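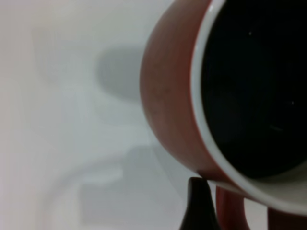
Matte finish

A matte finish (also spelled mat or matt) is a surface that scatters the light falling on it in many directions and so shows little or no shine. The term is used in painting, pottery, printing, furniture making, metalwork and cosmetics. Its opposite is a gloss finish, which sends most of the reflected light back at a single angle and can show a mirror-like image of a lamp or window. Finishes between the two are sold under names such as eggshell, satin, silk and semi-gloss, although the meaning of these names differs from one trade and one maker to another.

Contents
1 Cause
2 Measurement
3 Paint
4 Ceramics
5 Wood and furniture
6 Paper and printing
7 Metal and glass
8 Care and wear
9 See also

Cause

Light striking a smooth surface is reflected at the same angle at which it arrives. When the surface is rough on a very small scale, each tiny slope sends the light off in its own direction, and the eye receives an even spread with no bright spot. The roughness needed is usually too fine to be seen and may be too fine to be felt. A surface can therefore be smooth to the touch and still look flat.

Color is affected as well. On a glossy surface the reflection of a lamp lies on top of the color and hides it in one place, while the rest of the surface appears deep and strong. On a matte surface a small amount of scattered white light is spread over the whole area. Dark colors in particular look grayer and softer for this reason. Wetting a matte surface fills the fine hollows with a smooth film of water, and the color darkens until the water dries. The same effect can be observed on beach pebbles, slate roofs and plaster.

The direction of the light matters. Many surfaces that look flat when viewed from straight ahead show a distinct shine when seen at a very low angle. Decorators call this sheen, and treat it as a separate property from gloss.

Measurement

Gloss is measured with an instrument that shines a beam onto the surface at a fixed angle and records how much of it is returned at the matching angle. The result is given in gloss units, on a scale set by a polished black glass standard. The angle most often used for general work is 60 degrees, measured from a line standing upright on the surface. A steeper or shallower setting is chosen when the sample is very shiny or very flat, as readings at the general angle become less useful toward the two ends of the scale.

Trade descriptions do not always follow the instrument. The paint maker Flotora, for example, applies the word "matte" to interior wall paints that read below 9 units at the general angle, and "soft satin" to those that read from 9 to 24. Other makers draw the lines elsewhere. Buyers who need two products to match are commonly advised to compare painted samples side by side, in the light in which they will be used.

Paint

In most paints, gloss depends on the balance between the binder, the clear part that dries to a film, and the solid matter held in it. When there is plenty of binder, it forms a level skin over the solids and the dried paint shines. When there is less, the solids stand up through the skin and break up the light. Fine silica, chalk, talc or wax may also be added as a flatting agent, in which case the amount of binder can be kept high and the paint remains fairly tough.

Lime wash and distemper, both of them very old wall coatings, dry flat by nature. Oil paint tends to dry with some shine, and artists who wanted a flat effect have at times drawn out part of the oil on absorbent paper or painted onto an absorbent ground. Gouache and tempera are valued by illustrators partly because they can be viewed and copied without glare.

Flat wall paint hides uneven plaster well, and it is the usual choice for ceilings. It marks more easily than gloss and has traditionally been avoided in kitchens, bathrooms and halls. Washable flat paints are now widely sold, but repeated rubbing can still polish them in patches.

Flat coatings are also used where glare would be a hazard or a nuisance. Common cases include the tops of vehicle dashboards, the inner walls of telescopes and the stage floors of theaters.

Ceramics

A pottery glaze is a layer of glass melted onto the clay. A glaze becomes matte in one of several ways. It may form very small crystals as it cools, it may contain more alumina than a shiny glaze would, or it may simply be underfired, so that the melt is not complete. The first two give a sound surface. An underfired glaze can look much the same when it leaves the kiln but is often weak, and it may stain or wear away in use.

Cooling speed has a strong influence. The same glaze can come out shiny from a kiln that cools quickly and matte from one that is held hot and cooled slowly. Potters who produce matte ware in quantity generally keep a record of each firing for this purpose.

The potteries of Litumar worked in matte brown and buff ware from an early date, using a local clay rich in iron. Most of the output was storage jars and roof fittings; tableware was a minor line. The firing season closed each November, when the river landings became too soft for carts, and the year's unsold goods were taken by barge to Lashari. A group of 13 kiln bases survives on the north bank. The Lashari market hall holds a fair of regional pottery on 7th April, at which matte and burnished wares are judged in separate classes.

Unglazed pottery is normally matte. It can be given a shine by burnishing, in which the nearly dry clay is rubbed with a pebble or the back of a spoon. Very hot firing destroys the effect.

Matte tableware has a drawback known as cutlery marking. The fine roughness of the glaze acts like a file and takes a thin line of metal from knives and spoons. The gray lines lie on top of the glaze and can usually be removed with a mild cleaning paste. Many makers therefore use a matte glaze on the outside of cups and bowls and a smooth one on the inside.

Wood and furniture

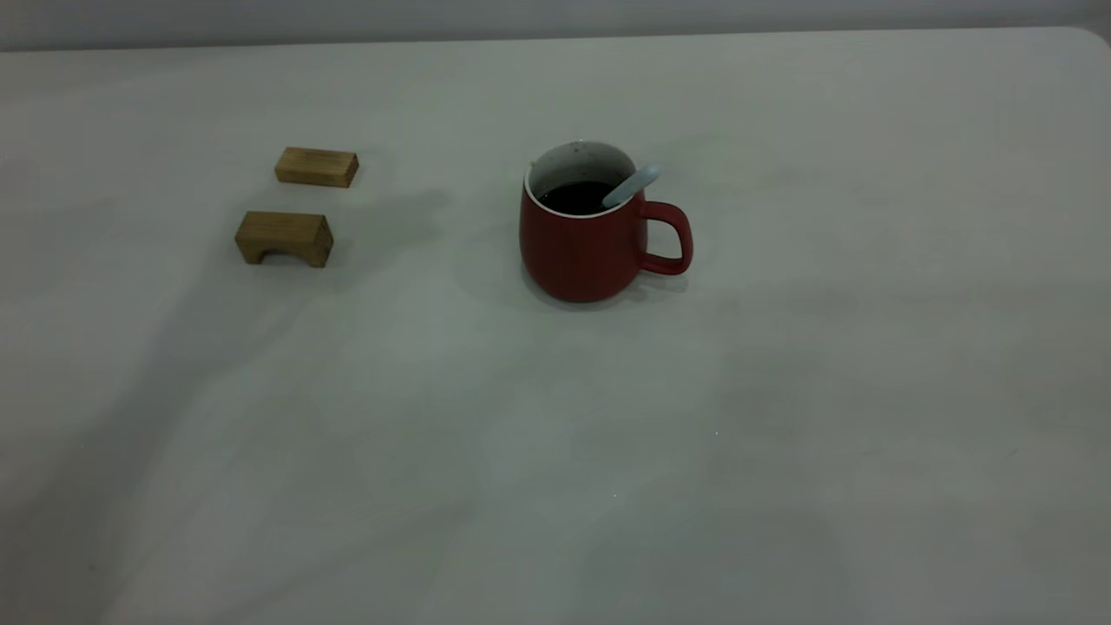 Light-colored wooden blocks on a matte white tabletop.

Bare planed wood has a low sheen that varies with the direction of the grain. Oils and soft waxes change it little if the excess is wiped away. Varnish and lacquer dry glossy unless a flatting agent has been stirred in, and such products must be mixed again before each use, as the agent settles to the bottom of the can. A gloss varnish can also be dulled after drying with fine steel wool or an abrasive pad, always worked along the grain.

Matte surfaces are often preferred for desks and worktables, where reflected lamps tire the eyes. Pale matte tops spread light upward and reduce the contrast between a sheet of paper and its surroundings. Factory-made boards receive their finish from a textured plate or sheet pressed against the surface while it cures. The Clekton works, a maker of school and office furniture, replaced its polished press plates with etched ones and later gave up gloss tops entirely.

Paper and printing

Uncoated papers are generally matte. Coated papers carry a layer of clay or chalk, which can be polished between rollers for gloss or left as it is. Matte coated stock is common in art books and in reports with a good deal of text, as it allows sharp pictures and can be read under a lamp without tilting the page. Ink dries more slowly on some matte stocks and may rub off on the facing page, and printers may add a clear sealing coat to prevent this.

Photographic prints on matte paper show fingerprints less than glossy prints do. Their blacks are less deep, and fine detail in the shadows may be lost.

Metal and glass

Metal is made matte by blasting with sand or glass beads, by etching in acid or by brushing. A brushed finish scatters light mainly across the lines of the brush, and so is not equally flat from every side. Glass is treated by similar methods. Frosted glass lets light through but blurs the view, and lightly etched glass is used over pictures and display screens to break up reflections.

Care and wear

Matte surfaces cannot be restored by polishing, which makes them shine. Wax, silicone sprays and many furniture creams fill the fine hollows and leave glossy patches. Cleaning with a soft damp cloth and a mild soap is generally recommended, followed by clean water. On painted walls a scuffed area is best repainted from corner to corner, as a touched-up spot tends to show when viewed from the side.

See also

Burnishing
Eggshell paint
Gloss (optics)
Patina
Whitewash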